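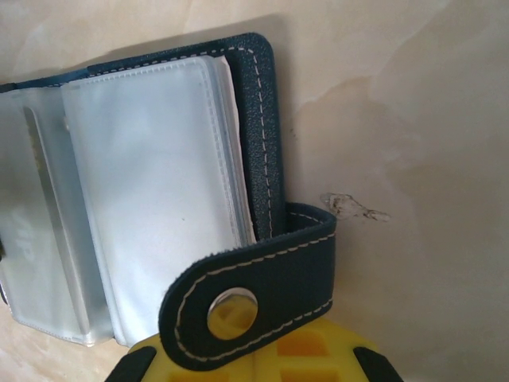 Page last changed: 1st May

Dokura opens a repair and refill desk for the overstuffed card wallet

Muñoz shop takes in split sleeves, tired straps and the loyalty cards of businesses long gone

MUÑOZ — Dokura, the small-goods shop on the lower floor of the Isska arcade, today opened a desk devoted to the card holder wallet, an object most people buy once, fill in a week and then sit on for a decade.

The desk will replace worn plastic sleeves, restitch borders and sort contents on request. Sorting is free. Owners are asked to stay at the counter while it happens, as staff would prefer to leave decisions about a sandwich card with one stamp left to go to the person who earned the stamps.

A navy wallet with white stitching and frosted sleeve pages is typical of what the shop handles. Frosted plastic has its charms. It lets "VIP" show through from a card inside, blurred enough to keep its owner modest. It is less helpful when the card wanted is a library card and there is a line forming behind.

Dokura has repaired bags and cases since it opened, and last year it took in 2,129 items. Of those, 345 were card wallets, and nearly 60 of the wallets came back a second time with the same trouble, namely more cards than sleeves. The shop has decided to treat this as a market.

Replacement sleeve pages come from Clenum, a local plastics workshop, which has made a first run of 1,440 in clear and frosted finishes. Clear is recommended for people who know what they own. Frosted remains the better seller.

Sleeve replacement is done while customers wait. Stitching and strap work takes up to four days, during which cards go home in a paper envelope. Several customers in the trial period asked to keep using the envelope, and the shop is looking into the matter with some concern.

The desk is open during normal shop hours through the end of May, after which Dokura will decide whether to keep it. Wallets of any make are accepted. Coins, keys and gum should be removed first.

Press questions may be left at the Dokura counter, Isska arcade, Muñoz.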